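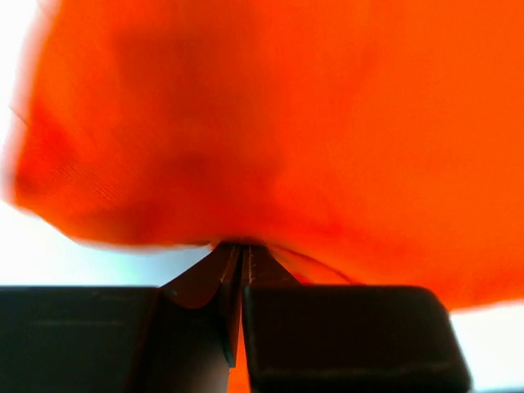 1월 4일 토요일, 주황색 옷

토요일인데 트렌드우드(Trendwood)에 나갔다. 어제 저녁에 공용 달력을 보니 팔 자리가 오전에 비어 있어서 내 이름을 적었다. 평일에는 예약이 많아서 한 시간 이상 계속 쓰기가 어렵다. 에컴(Ekham)에서 첫 버스를 탔고, 버스에는 손님이 거의 없었다. 난방이 늦게 들어와서 처음에는 외투를 입은 채로 조종했다. 소매가 두꺼우면 손목을 돌릴 때 걸린다. 결국 벗었다.

오늘 할 일은 옷 펴기와 접기의 예시를 모으는 것이었다. 한 개의 예시는 옷이 구겨져서 탁자에 놓인 상태에서 시작하고, 접은 옷을 가운데에 두면 끝난다. 말로 쓰면 간단하다. 그런데 주황색 옷은 나에게 제일 어려운 옷이다. 천이 얇고, 소매가 몸통 위로 들어가면 손목 카메라에서는 다 같은 주황색으로 보인다. 집게가 끝자락을 잡으면 화면이 거의 주황색이 되고, 어디가 앞이고 어디가 뒤인지 나도 모르겠다. 내가 모르는 것을 모델이 알아야 한다고 생각하면 조금 미안하다. 위쪽 카메라가 있어서 다행이다.

오전에는 저장된 예시가 32개이다. 버린 것은 따로 적지 않았다. 작년 9월에 시작했을 때는 버린 것도 모두 공책에 적었는데, 그 공책을 다시 읽은 적이 한 번도 없다. 그래도 이유는 조금 남기고 싶어서 여기에 쓴다. 제일 많은 이유는 두 겹을 같이 잡은 것이다. 한 겹만 잡으려고 손가락을 천천히 닫으면 천이 미끄러지고, 빨리 닫으면 아래 천까지 따라온다. 나는 아직 중간 속도를 손으로 기억하지 못한다. 다음 이유는 내가 망설인 것이다. 팔을 공중에 세우고 생각하는 시간이 길면 그 시간도 데이터가 된다. 설명서에는 "멈추지 말고 움직이십시오"라고 쓰여 있다. 그래서 요즘은 시작 단추를 누르기 전에 먼저 머릿속으로 한 번 접는다. 왼쪽 소매, 오른쪽 소매, 아래에서 위로. 입으로 작게 말할 때도 있다.

위슬로(Wislow) 프로그램은 오늘 2번 꺼졌다. 처음에는 저장 중이어서 예시 하나가 없어졌고, 그것은 잘한 것이어서 아까웠다. 두 번째는 시작 전이라서 괜찮았다. 꺼진 시각을 오류 게시판에 올렸다. 한국어로 먼저 쓰고 영어로 옮겼는데, "꺼졌다"와 "껐다"를 내가 또 바꾸어 썼다. 내가 끈 것처럼 읽혔을 것 같다. 집에 오는 버스에서 알고 고쳤다. 두 말은 글자 하나 차이인데 책임은 전혀 다르다.

바구니에는 초록색, 빨간색, 연보라색 천이 들어 있고, 파란색은 오른쪽 구석에 두었다. 처음에는 탁자를 깨끗이 비우고 주황색 옷만 놓고 싶었다. 그러면 나에게 편하다. 하지만 지침이 바뀌어서 다른 천도 보이는 곳에 두어야 한다. 바구니도 가끔 옮기라고 하는데, 옮기면 왼팔이 지나갈 때 부딪칠까 봐 신경이 쓰인다. 보라색 케이블도 그렇다. 팔을 크게 돌리면 케이블이 어디까지 따라오는지 눈으로 확인하는 버릇이 생겼다. 이 버릇 때문에 시선이 옷에서 떠나고, 그 순간에 실수한다.
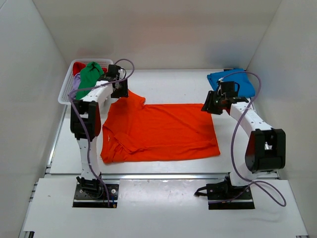 그래서 점심 전에 방법을 조금 바꾸었다. 왼팔은 소매 쪽에서만 일하고, 오른팔은 반대쪽 끝에서만 일하게 했다. 양팔이 가운데에서 만나는 동작을 줄이니까 마음이 편해졌다. 다만 이렇게만 모으면 예시가 전부 비슷해질 것이다. 모델은 내 편한 버릇을 배우게 된다. 다음에는 옷의 방향을 반대로 놓고 같은 순서로 해 보려고 한다. 목 부분이 오른쪽에 오면 나는 왼쪽과 오른쪽을 자주 틀린다. 한국어로 생각할 때 더 많이 틀리는 것 같은데, 모국어로 생각해도 틀리는지 아직 시험하지 않았다.

점심은 얀센(Janssen)에서 샀다. 감자 수프와 호밀빵. 수프가 너무 짰지만 손이 차가워서 다 마셨다. 돌아와서 오전 것을 빨리 돌려 보았다. 내 동작을 보는 것은 내 목소리를 녹음으로 듣는 것과 비슷하다. 소매를 접은 다음에 꼭 한 번 더 누르는데, 누를 필요가 없는 때에도 누른다. 집에서 빨래를 접을 때도 그렇게 하는지 궁금해서 저녁에 수건으로 해 보았다. 그렇게 한다.

오후에는 이름표만 붙였다. 시작, 첫 소매, 둘째 소매, 몸통, 끝. 경계를 어디에 둘지 정하기가 어려운 것이 있다. 소매를 접다가 놓치고 다시 잡으면 그것은 한 단계인가, 새로운 단계인가. 나는 한 단계로 했다. 지침에는 이 경우가 없다. 월요일에 물어봐야 한다. 만약 틀렸으면 지난주에 한 것도 고쳐야 하는데, 그 생각은 오늘 하지 않기로 했다.

지금까지 모은 주황색 옷 예시는 모두 539개가 되었다. 모으는 동안 나는 집게로 접는 것이 손으로 접는 것보다 더 익숙해진 느낌이 든다. 어깨가 조금 아프다. 조종기의 높이가 내 키에 맞지 않아서 그런 것 같다. 받침을 한 칸 내리려고 했는데 나사가 돌아가지 않았고, 공구함은 잠겨 있었다.

나가기 전에 팔을 쉬는 자세로 보내고 전원을 껐다. 이것은 정말로 내가 "껐다"가 맞다. 다음 주에는 파란색을 시작한다. 양말도 있다고 들었다. 양말은 아직 생각하고 싶지 않다. 내일은 늦게 일어나고, 세제를 사고, 단어장을 정리할 것이다. 새 단어: 밑단, 솔기, 겹치다, 망설이다.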